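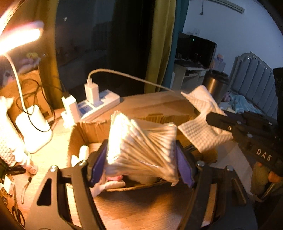 By Bushra Swati
Filed under: Data collection equipment, Hand-held grippers
Last revised in April

Gudach Pair

The Gudach Pair is a kit of two hand-held grippers sold for recording two-handed household tasks. A person holds one gripper in each hand and does ordinary chores with them, and the recordings are later used to train robot arms that carry the same kind of jaw. The kit is made by Gudach and is sold alone or with a collection service run by a second company, Barnosent.

The Pair belongs to a group of products that record manipulation without a robot being present. Buyers are mostly small research labs and companies that need many short recordings from many different homes and cannot ship an arm to each of them.

Contents of the kit

The standard kit holds two grippers, two wrist straps, a charging dock, a calibration board and a padded case. Each gripper has its own camera, a motion sensor and a memory card. A spare set of finger pads comes with every order. Tools for changing the pads are not included, and the manual asks for a small cross-head screwdriver.

A larger version, sold as the Pair Plus, adds a second battery for each hand and a case with wheels. The grippers themselves are the same in both versions.

Design

Each gripper is worked by a trigger under the index finger. Pulling the trigger closes two jaws through a set of linkages, so that the pads stay close to parallel over most of their travel. The force at the pads depends on how hard the operator pulls. There is no motor and no powered assist.

The pads are soft and bend a little around what they hold. This matters most with light packaging and loose cloth or tissue, which a hard jaw tends to crush or drop. A plastic pack of cotton swabs can be held upright between two purple pads while a second gripper holds a sheet of tissue or soft cloth by its middle.

The camera sits behind the jaws and looks out past the pads. Its lens is wide enough to take in the table and much of the room behind it. Gudach chose this view so that a model trained on the recordings can use the surroundings to judge how the hand has moved. It also means that a recording made at home shows a good deal of the home, a point taken up under Privacy below.

Each gripper weighs 44 ounces less than the company's first model, which was a single-hand unit with a tablet mounted on top. That model is no longer sold.

Recording

A recording begins with both grippers held over the calibration board for a few seconds. The operator then presses a button on the right-hand unit, which starts both cameras and lines up their clocks. The same button ends the recording. Each one is saved as a single session with two video files and a file of motion and jaw data.

A charged gripper records for 200 minutes. Most operators take a break long before that. The manual advises stopping after 28 minutes of steady work, and Barnosent applies the same limit to the people it hires.

Sessions are copied to a computer by cable. The grippers have no wireless upload. A program called Magsi, included in the price, checks each session for dropped images, lost tracking and bad clock matches – it marks a session as good, doubtful or failed, and gives the time of each fault. Magsi runs on ordinary desktop computers. It does not judge whether the task itself was done well.

Lighting

The grippers have no lamp of their own. Gudach recommends even light from overhead, but many home sessions are done in the evening with a desk lamp close to the work. Under such a lamp, clear wrapping and other shiny plastic can wash out to plain white on the side facing the bulb. Magsi has a check for large overexposed areas, though it is turned off unless the user selects it. Turning the lamp toward the wall, or placing it farther from the work, usually helps.

Collection service

Customers who do not want to find their own operators can order sessions through Barnosent. The customer sends a list of tasks, and Barnosent gives them to operators who work in their own homes with a loaned kit. The task list can be narrow, such as packing small items into a cardboard box, or left open so that operators choose from what they have at hand.

Orders are priced by the hour of accepted footage. The smallest order is nine hours. Sessions that fail the Magsi check are not charged, and doubtful sessions are sent to a reviewer first. Delivery takes some 28 days for a first order. Later orders with the same task list are often faster.

Privacy

Operators sign a form that covers the use of their homes and hands in the recordings. Barnosent blurs faces and readable mail before delivery. Furniture, curtains and everyday belongings are left as they are. Customers who buy the kit alone are responsible for their own forms and their own blurring, and Magsi has no tool for either.

Reception

A review by the testing group Pedby rated the Pair well for comfort and for the quality of its clock matching. It was less pleased with the trigger, which was found stiff for small hands, and with the pads, which pick up lint and need wiping between tasks that involve paper or fabric. The review also noted that light, crinkly packs may turn in the jaws when only one hand is used.

Gudach has since offered a lighter trigger spring as a free part. It can be fitted by the owner, but the gripper must be calibrated again afterward.

Related products

The Gudach Single is one gripper from the same line, sold without the clock matching feature. Two Singles cannot be joined to make a Pair. The finger pads and straps fit both products, and the charging dock for the Pair will also charge a Single in either slot.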